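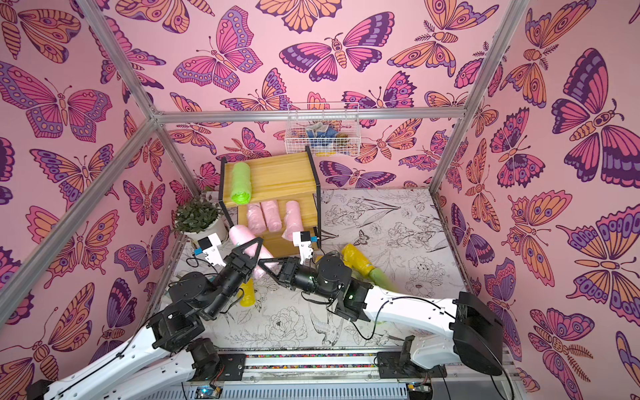

Big pattern, small room
Notes for the Vadosdale home decorating evening, 29 January 2018

Say hello, check people at the back can hear. Water on the left. Don't start with the boring slide!

Hands up, who has wallpaper at home right now? And who has wallpaper they chose themselves? (Always fewer. Pause for the grumbling about previous owners.)

I grew up in a house with brown paper in the hall, great big orange flowers on it, and my parents hated it and never took it down. I used to sit on the stairs and find faces in the flowers. So when I got my first flat I painted everything white, every single wall, and lived in it for four years feeling as if I was waiting to see the dentist. That's really where this talk comes from.

What I want to argue tonight is that your smallest room is the place for your loudest paper. The downstairs loo, the box room, the bit under the stairs, the inside of a wardrobe if you can't face doing any more than that. People get nervous and say it'll close the room in. Well, it's a loo. It was never going to feel like a ballroom, and a timid little sprig on a cream background won't fool anyone either.

SLIDE: the Irnau house

Tell the Irnau story here, but keep it short, last time I went on far too long. Tall thin house, very plain rooms, and then a cloakroom off the kitchen done floor to ceiling in parrots. Everybody who came to the open day went in there, and everybody came out smiling. I heard one chap tell his wife it was "a bit much" and then he went back in for a second look.

Cost. This is where small rooms are lovely to you. My box room took 9 rolls, and that was with a big repeat and me making a mess of a length behind the door. The quote for the paper was £233 from Kapoor, the shop up by the station, and they let me take a whole sample roll home for a week, so do ask. When I priced the same thing up for the sitting room and the stairs together, with someone in to hang it, it came to £2,363. I had a cup of tea and thought about something else.

(If someone asks about peel-and-stick, say I've only used it inside cupboards, and I liked it there.)

Scale

Right, the bit I care about most. Pattern books are awful for this. You see a page the size of a tea tray and it's got one and a half motifs on it, and you have to imagine a wall. Don't imagine it! Tape the sample up, go out of the room, make the dinner, come back in and catch it off guard. Do it again with the lights on in the evening. I had a green I adored all morning that went the colour of pond water at teatime.

And walk past it sideways. We all judge paper standing square in front of it with our arms folded, like people in a gallery, and then we live with it from the corner of our eye. In a narrow room you're nearly always seeing the side walls at a slant, so a pattern with wings or leaves or stripes stretches out and does odd things, and you want to know whether you like that before there's paste on it. 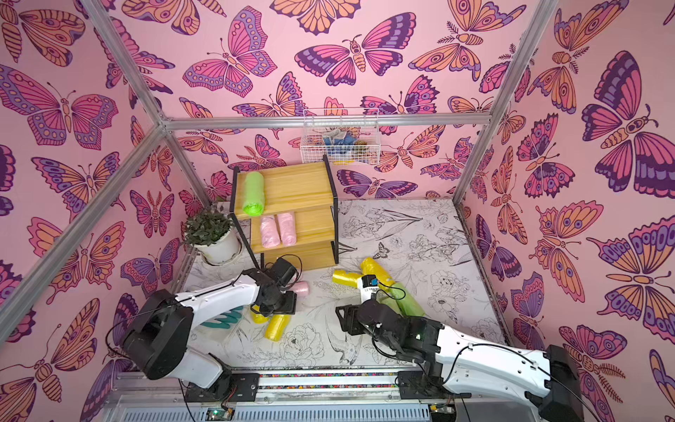 The other thing about scale is where you put your first full motif. Most of us start in a corner and hope for the best. Start with the wall you see as you open the door, find the middle of it, and centre a good strong bit of the pattern there. Then work outwards both ways and let the awkward cuts end up in the corners, or best of all behind the door. I learnt this from a leaflet that came with a tub of Dronum paste, after I'd papered the room, so you can guess how mine looks. There's half a pheasant over my light switch.

ASK: has anyone matched a pattern round a chimney breast? (There's always one person and they're always very proud. Let them talk.)

Colour

Take your paint from the paper, never the other way about. Pick the third or fourth colour, the one you'd hardly notice, and use it on the woodwork. If there's a hot pink and an orange shouting at each other, have a look for the quiet lavender or the smudgy peach hiding in between, and do your skirting in that. White gloss next to a strong pattern can look very stark, I think, though my sister has it all through her house and hers looks smashing, so what do I know.

Ceiling: please be brave. A coloured ceiling in a small room is a treat. Mine's a dusty plum and took one afternoon and most of my hair.

Pattern on pattern

People always ask whether you can have a patterned floor as well. Yes! What helps is if one of them is full of colour and the other is mostly line, so a busy bright wall with a floor in plain black and white. Two full-colour patterns can work too but you need a better eye than mine. Keep the odds and ends simple. Plain towels, plain blind, one colour picked up from the wall and perhaps one that isn't in it at all, just to wake things up a bit.

Show the samples now, pass them round, and remember to get them BACK this time. I lost the heron one in November and it's been discontinued.

Practical bits (skip if running late)

Line the walls first if they're rough. I know, I know. Do it anyway.

Check the batch numbers on the rolls before you leave the shop. I had 2 from a different batch and only spotted it once they'd dried.

In a bathroom, have the fan on, and ask for a paper that can be wiped. Keep it clear of the splashes round the basin with a bit of tile or a sheet of glass.

Change your blade far more often than seems sensible. Every couple of lengths. A tired blade drags and tears the wet paper, and it always tears through somebody's face if there are faces.

Keep the leftovers. Wrap a present, line a drawer, patch the bit where the dog scratches.

Questions. Likely ones: renting (ask your landlord, or do big panels on board that you can take with you), ceilings again, and how do you get the old stuff off (steamer, patience, radio).

Mention tea and the raffle. Pattern books stay out on the side table until the hall shuts, and please don't lick the paste samples, they're not icing.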